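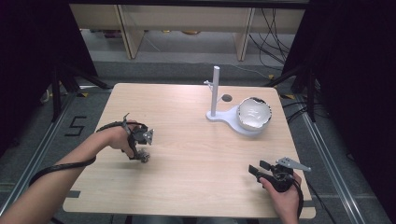 Is the Gevance ridge walk too long for one day in June?
Most people finish it comfortably if they start from the Jekidham side before seven and skip the Cleltari spur.

Re: [walks] Gevance ridge, which end to start from

Hi all,

So glad this came up again! I've done the ridge in both directions now and I'm firmly in the Jekidham camp. You get the steep part over while your legs are fresh, the sun is behind you until lunch, and the whole second half is that lovely long grassy slope down toward the lake. I could walk that stretch every week and still want to go back.

Eyvindur Bech wrote:
> We went up from Cleltari on Thursday and I'm not sure I would do
> it that way again. The first two hours are all loose stone, and
> the spring below the saddle was only a trickle, so we ran short
> of water by noon. Has anyone tried it from the other end? Also,
> is the sign at the top right? It says 2,261 feet, and my old map
> has something lower.

On the water: there's a second spring on the Jekidham side, 50 yards past the sheep gate, on your left going up. It's easy to miss because the path bends right there, so look for the flat rock with moss all over it. I've always found it running well, even late in the season, but I do still treat it. Sheep!

On the height, I'd trust the sign. My map is the newer printing and it says 2,261 too. The older one gives the height of the saddle and puts the number so close to the summit that everybody reads it wrong (I did for years).

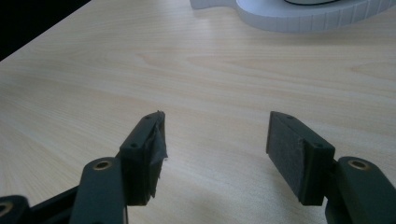 Jekidham Footpath Club, Day Walks Section

If you're going up from our side, park in the gravel lot on Route 321 and walk back down to the stile. Please don't use the farm lane, even if it looks wide enough. From the stile you climb 1,000 feet in the first mile and a half, and then it eases off very kindly. Stay left at the broken wall. The right-hand track looks better used, but it only goes to a hay barn, and you'd have to come all the way back.

Wildflowers! I forgot to mention them. The bank above the second gate is covered in orchids in June, and there are wheatears on the stones near the top if you sit still with your sandwich for a while. Bring a wind jacket for that, it blows up there even on a hot day.

Eyvindur, did you cross the footbridge on the Cleltari side? I heard a couple of the boards were bad and I'd love to know before I take my sister over. And if anyone still has the sketch map Huamán drew of the lower woods, could you send it to the list again? Mine went through the wash.

Happy walking,
the one with the orange hat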